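Automated panel operation at Huruvard

Automated panel operation is the use of a robot to work the switches and push buttons of an electrical control cabinet that was built for human hands. At the Huruvard plant, a maker of pump housings, the practice began as a trial in the test room and led to changes in shift work, training and job titles. The program is known inside the company as Prirka.

Background

Before Prirka, a panel operator walked to each cabinet at the start and end of a shift, read the lamps and meter, and set the switches by hand. The plant had 27 cabinets on its rounds list. Replacing them with networked equipment was studied and turned down on cost. Eckhard Hellwig, then head of maintenance, proposed leaving the doors as they were and teaching a robot to use them. The software came from Baumgart, a small integration firm.

Equipment

The two-door training cabinet carries indicator lamps, push buttons, selector and rotary switches, a digital power meter and a mushroom-head emergency stop. The left door bears a red-outlined warning triangle with a lightning bolt and the Chinese text 有电危险 ("danger, live electricity"). Rotary switches are treated as a separate task from push buttons, as the gripper has to close on the knob before turning it. 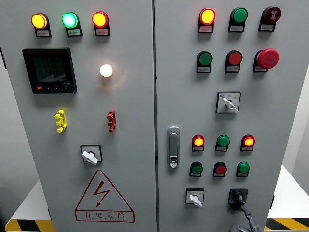

Gripper fingers around the black rotary switch on the right door.

Procedure

A switching job is written by an operator and checked by a second person before it is released. The robot works through the steps one at a time and compares the lamps with the expected state after each. If they do not match, it stops and calls the operator. Resetting an emergency stop remains a manual job under plant rules. 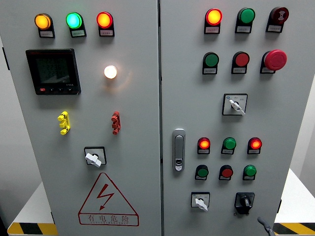

Both doors of the cabinet, with the gripper tip at lower right.

Effects on staff

The rounds crew had 11 members when the trial started. No one was laid off, but the title "panel operator" was dropped in June and replaced by "switching planner." Planners spend most of the shift writing and checking jobs at a desk. Night rounds were cut back, which also ended a night allowance that several workers had counted on. The works council later obtained a payment covering 24 months of the lost allowance.

Training was a second point of dispute. Newer planners had little practice at a live panel, and older staff argued that they would be slow in a fault. Each planner now completes 10 manual switching drills a year. A similar rule was adopted at the sister plant in Nustetti.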